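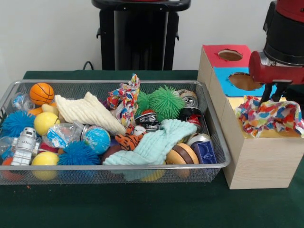
In Praise of the Toy Library

by Fiorella Bassi
Jul 14, 2018

I want to talk about the best public service in my town, and it isn't the pool (though I love the pool). It's the toy library on the ground floor of the old Gronari building, open four afternoons a week, where for 15 dollars a year you can take home a marble run, a dollhouse, a drum, or a puzzle with 455 pieces that will take over your dining table until it's due back.

I joined in March, when my younger one turned three and our living room had become impossible to cross in socks. I figured we'd go twice. We have now borrowed 64 toys. I know this because the receipt prints your running total at the bottom, and my kids read it out loud in the car like a sports score.

Every town should have one of these, and should pay for it the way we pay for books. Why did we ever decide that borrowing stops at paper? A picture book gets read hard for two weeks and then sits. A toy is exactly the same! My son adored a wooden crane for 13 days, slept next to it, fed it crackers, and then walked right past it one morning as if they'd never met. If I had bought that crane I would have been hurt. As it was, we took it back and came home with a xylophone.

And the kids are so good at giving things back. People always ask me about that part, and I did expect tears. There were some, the first time, over a plastic horse. But children who borrow get used to the idea that a thing can be wonderful and also go home to its shelf, and that another kid might be waiting for it. My daughter now leaves notes in the boxes. The one in the farm set said "the pig likes to be on the roof." Two weeks later we saw that somebody had written back: "we know."

I've heard the arguments against. Germs, for one. The staff wash everything that can be washed and wipe down the rest, and I promise you my children have licked worse at the grocery store. Missing pieces, for another. Yes, pieces go missing. Our copy of Gitent, a board game I recommend to anyone with a long rainy weekend coming, has a button standing in for the blue ship, and at our house everybody fights over who gets to be the button.

The serious argument is money. Someone at the June budget meeting called toys "a private matter," meaning that families should buy their own. Some can. Plenty can't, and a lot of us who can are running out of closet. My neighbors down on Abugri Street have three kids in a two-bedroom apartment, and they swap out one big toy at a time – the train table goes, the play kitchen comes. They couldn't own both. There's nowhere to put them.

The town of Irach, just up the valley, lends toys right at the front desk of its regular library, on the same card you use for novels. I'd love for us to do that too. No second building, no separate fee, longer hours, and grandparents who came in for a mystery would walk out with a kite under one arm.

The council takes it up again after the summer break. I'll be there, probably with a xylophone that's due back the same afternoon.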